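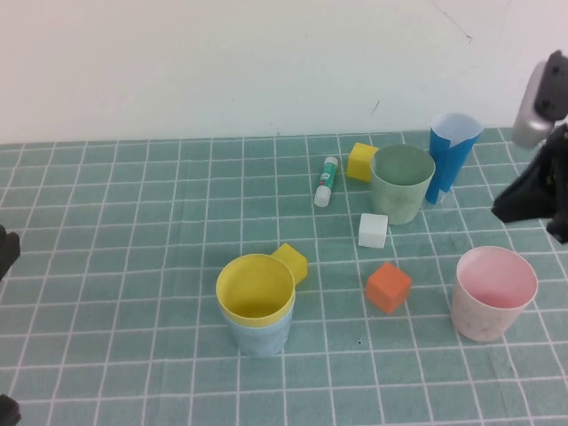
方格桌布上的杯子、小方块和胶棒

工单标题:晚间宽带反复断线,路由器日志报错误码 827
工单状态:处理中(曾被关闭,已由用户重新打开)
提交日期:2025年1月4日
宽带:Flallbridge 家庭光纤,签约下行 400 Mbps
路由器:Mutolik,固件为官网上能下载到的最新版
其他设备:Stullero 双盘位网络存储一台,台式机一台,笔记本两台,手机若干
备份软件:Cantero,装在网络存储上

【用户,首次描述】

先说现象。每天晚饭后到睡前这段时间,宽带会断。断的时候光猫的灯全部正常,路由器的外网灯变橙色,所有设备都上不了网,有线无线一样。过一阵子自己恢复,什么都不用动。有时一晚断一次,有时断好几次,也有整晚不断的时候。白天基本没遇到过,不过白天家里用网的人少,所以我不敢说白天一定没事。

路由器日志里每次断线都有一行“WAN session terminated, code 827”,后面跟着一串重拨失败,最后一行是拨号成功。我在 Mutolik 的帮助中心搜 827,搜出来的是一篇讲怎么改无线密码的文章。说明书我也翻了,错误码附录里没有这个数。

在你们让我重启之前先说明:重启过了,光猫和路由器都重启过,顺序也按帮助页面写的来,先光猫后路由器,中间等指示灯稳定。网线换过两根,一根是路由器自带的,一根是新买的六类线。没有用。

另外我已经打过 Flallbridge 的客服电话。对方在系统里看了一眼,说线路“各项指标良好”,建议联系路由器厂家。我问具体看的是哪些指标,对方说就是指标。

【Mutolik 技术支持,自动回复】

感谢您的反馈。您的问题可能与以下文章相关:《无线信号弱怎么办》《如何选择路由器摆放位置》《什么是双频合一》。如果以上内容已解决您的问题,工单将自动关闭。

【用户】

没有解决。有线也断,和摆放位置没有关系。请不要自动关闭。

【Mutolik 技术支持】

您好,感谢您的耐心等待。根据您的描述,初步判断为无线干扰导致。建议您:
关闭双频合一,将设备手动连接到 5 GHz 频段;
将无线信道由自动改为固定;
将路由器恢复出厂设置后重新配置。
以上操作通常能够解决绝大多数断线问题。

【用户】

我不太明白无线干扰怎么会让外网口掉线,台式机是插网线的,它也断。不过为了不在这一条上来回扯,三项我都照做了。

关闭双频合一:做了,手机全部连到 5 GHz。当晚照断。
固定信道:做了,当晚照断。
恢复出厂:做了,花了我一个晚上把静态地址和端口转发重新填回去。填完没多久就断了,倒是省得我等。

恢复出厂之后的第二天晚上没有断。我估计你们看到这里会想关单,请先别关。之前也有整晚不断的时候,一个晚上说明不了什么。

(补充:第三天晚上断了。)

【Mutolik 技术支持】

您好,很高兴得知恢复出厂设置后您的网络有所改善。本工单将标记为已解决。如仍有疑问,欢迎重新提交。

【用户,重新打开工单】

请把我上一条的括号读完。

既然要重新来,我把这几天自己做的记录贴上来,麻烦转给看得懂日志的同事。

记录方法:台式机用网线直连路由器,同时持续 ping 三个目标,分别是路由器自己的内网地址、Flallbridge 的网关、一个外网地址。结果写进文本文件,带时间戳。

观察一:断线期间路由器内网地址一直能通,延迟正常,一个包都没丢。内网没有问题,无线也就可以放到一边了。

观察二:断线时 Flallbridge 网关和外网地址同时不通,先后看不出差别。

观察三,也是我觉得最值得看的一点:每次断线的时长几乎不变。从 827 那一行到拨号成功那一行,时间戳相减,得到的都是 494 秒。我原以为是自己算错了,后来写了个小脚本去算,还是这个数。如果是线路质量差,或者接头松动,断线时间应该长短不一。时长这么整齐,我更倾向于是某一头有个计时器在等。至于在哪一头,我没有办法确定。

观察四:断线前几分钟,路由器的连接数会明显往上冲。管理页面只给一条曲线,没有刻度,鼠标放上去也不显示数值。我很想知道设计这个页面的人自己用不用它。

我没有说路由器一定有问题,也没有说线路一定有问题。我只说“无线干扰”解释不了上面任何一条。

【Mutolik 技术支持,二线】

您好,工单已升级。您的记录很有帮助。

827 为拨号会话被远端终止后的内部代码,不在公开文档中。也就是说,路由器收到了对端的断开请求,或者在规定次数内没有收到对端的保活应答。两种情况目前共用同一个代码,我们需要详细日志来区分。

请您在“系统 > 诊断”中打开拨号详细日志,在下一次断线之后导出。另外请确认:家中是否有设备在晚间产生大量连接,例如下载工具、网络存储、监控摄像头。

【用户】

这是第一条有内容的回复,谢谢。

两种不同的故障共用一个代码,这个设计我保留意见。

大量连接的话,最可疑的是 Stullero 那台网络存储。上面装了 Cantero,每天晚上往异地做增量备份。备份时间设的是“自动”,说明里写的是“在网络空闲时段进行”。我去看了它的任务历史,它认为的空闲时段就是晚饭以后,全家都在上网的时候。怎么判断的不清楚,界面里没有写。

详细日志今晚打开。
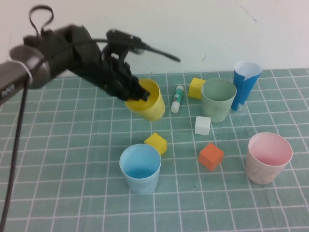 黑色机械手,指尖伸进黄色杯口

【用户,附日志摘要】

昨晚断了一次,详细日志已经导出,附件里有完整版。我自己看下来的要点:

断线之前,路由器连续几次发出保活请求,没有收到应答,然后自己放弃了会话。我没有找到对端主动断开的报文。所以应该是你们说的第二种情况。

接下来是重拨。路由器马上发起重拨,发现阶段有应答,到认证阶段对方拒绝,返回的文字大意是“账号会话已存在”。之后每隔一会儿重试一次,每次都被拒绝,直到某一次突然放行。从头到尾还是那个时长。

我的理解:路由器认为会话已经断了,Flallbridge 那边还认为会话在线,不让同一个账号再拨进来,要等它那边的旧会话超时清掉才放行。那个整齐的时长就是这么来的。如果理解有误请指正,我不是做网络的。

假设这样理解没错,那就有两个问题。其一,保活请求为什么没有应答,是没发出去,还是发出去了没人回。其二,就算旧会话残留,为什么要等这么久才清。第二个归 Flallbridge 管,第一个还不好说。

【用户,对照测试】

等回复的时候做了几轮测试,每一轮只改一样东西。

第一轮,把 Cantero 的备份任务停掉,别的不动。连着几个晚上没有断线。我对这个结果持保留态度,理由前面讲过,本来也有不断的时候,不过连着几晚都没断,之前没有过。

第二轮,恢复备份任务,上传限速设到很低。又断了。这一点出乎我意料,我本来以为是上行被占满,保活包挤不出去。限速之后上行明明很空,还是断。

第三轮,限速取消,改 Cantero 的“并行连接”选项,从“自动”改成最低一档。没有断,备份也跑完了,比平时慢,但我不在乎备份慢。

第四轮,并行连接改回“自动”,把备份改到下午手动触发,那时家里只有我一个人在用网。断了。所以和晚上这个时段没有必然关系,以前白天不断,只是因为备份不在白天跑。

第五轮,用笔记本代替路由器,直接接光猫拨号,再让笔记本给网络存储共享上网,并行连接保持“自动”。没有断。只做了一个下午,样本太少,写在这里仅供参考,请不要当成结论引用。

几轮放在一起看,问题跟着连接数走,不跟着带宽走。笔记本那一轮如果可信,就指向路由器在连接数很高的时候顾不上处理保活。顺便报一下测速:备份没在跑的时候有线下行将近 400,和签约的差不多,所以 Flallbridge 说的“指标良好”在这个意义上倒也没有说错。

【Mutolik 技术支持,二线】

您好,感谢您的详细测试。我们在内部环境中使用大量短连接进行了复现,确认在连接跟踪表接近上限时,拨号进程的保活应答可能被延迟处理,超过容忍次数后会话被放弃。该问题已登记。

临时方案:
将 Cantero 的并行连接保持在最低一档;
在“高级 > 连接管理”中,将空闲连接的老化时间调短;
在“拨号设置”中,将保活容忍次数由默认值改为最大值。

修复会包含在后续固件中,目前没有可以提供的发布时间。

另外,会话残留时间由运营商侧控制,我们无法调整,建议您联系 Flallbridge。

【用户】

先说“高级 > 连接管理”,我的管理页面里没有这一项。“高级”下面只有端口转发、动态域名和家长控制。截图在附件。请确认这一项是不是别的型号才有。

保活容忍次数能改,已经改到最大。并行连接保持最低。

想问清楚两件事。“可能被延迟处理”里的“可能”是指偶尔出现,还是指你们也没有完全确定?“后续固件”是下一版,还是以后的某一版?我这台机器去年9月更新过一次固件,更新说明写的是“提升系统稳定性”,从那之后断线没少过。所以如果下一版的说明还是这几个字,我没法判断这个问题到底修没修。

【Mutolik 技术支持,二线】

您好,经确认,“连接管理”在您的型号上默认隐藏,需要先在“系统 > 诊断”页面勾选“显示实验选项”。给您带来不便,非常抱歉。

关于“可能”:在我们的复现环境中并非每次都出现,与连接建立的速度有关。关于固件:暂时无法确认具体版本。我们会建议在更新说明中单独列出此项。

【用户】

找到了。勾选之后要退出重新登录才会显示,建议你们写进说明里,我找了半天。

老化时间已经调短。副作用是台式机上一个长时间挂着不动的远程会话会掉,我给它加了心跳,算是绕过去了。

【用户,Flallbridge 方面的进展】

又打了一次 Flallbridge 的电话。这次我直接说“旧会话没有清掉,认证时提示账号会话已存在”,对方让我重启光猫。我说光猫重启过,而且会话是路由器拨的,光猫是桥接模式。对方转给了另一个部门,那边承认同一个账号在旧会话超时之前不能重复登录,说这是“安全策略”。我问超时是多久,对方说不方便透露。我报了自己从日志里算出来的数,对方停了一下,说差不多。

问能不能调短,答复是个人用户不支持。问能不能允许新会话顶掉旧会话,答复是会反馈。我不指望这个反馈有下文,记在这里,免得哪天又有人让我从头问一遍。

【用户,最近情况】

按目前的设置跑了一段时间:并行连接最低,老化时间调短,容忍次数最大。没有再出现 827。

然后我故意把并行连接调回“自动”,另外两项不动。备份开始后没多久,管理页面卡得几乎点不开,但是没有断线。再跑一次,断了。所以真正起作用的多半还是降低并行连接,你们那两项设置有帮助,帮助多大我说不好。

已经改回最低一档。Cantero 那边我也提了一条建议,希望“自动”能有个上限,或者至少写明它会开多少连接。对方回复说他们的默认设置在“绝大多数家用路由器上表现良好”。路由器厂家怪备份软件连接太多,备份软件怪路由器太弱,这我早有准备。

工单请继续保持打开,等新固件出来我会把并行连接改回“自动”,再测一次,连续测几个晚上,结果写在下面。测完之前请不要标记为已解决。

【Mutolik 技术支持,二线】

收到,工单将保持“处理中”状态。附件日志已转交开发同事。如有可供测试的固件,我们会在本工单中通知您。

【系统】

您的工单已有一段时间没有更新。如果问题已解决,请点击“关闭工单”。

【用户】

没有解决,在等固件。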